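4. Filling the bin and running a session

I do these in blocks of 200 grasps, with a tea break at 13 minutes past whenever I remember.

4.1 Tip everything out, then put a handful of objects back. Mix hard and soft: my last lot had a small block, a blue tape dispenser sort of thing and an orange plush toy with its tag still on.

4.2 Give each one some floor to itself to start with. Piles come later, in section 6!

4.3 Press Record on the Sumar panel and stand clear.

Caution: hands out of the bin while the arm is reaching in, even if something's rolled into a corner (I know, it's tempting).

4.4 Watch the cables on the first 2 reaches. A loop that snags on the rim spoils the whole block.
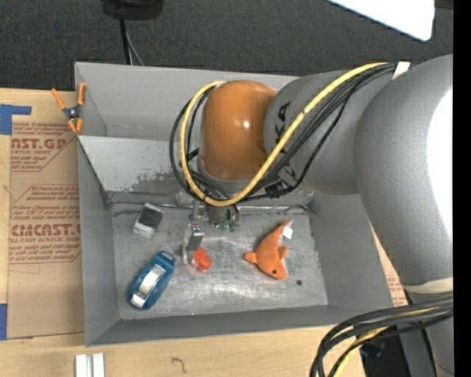

4.5 Mark each try as a hit or a miss, then shuffle the objects. Keep the misses, Armelle Millet's training script wants both.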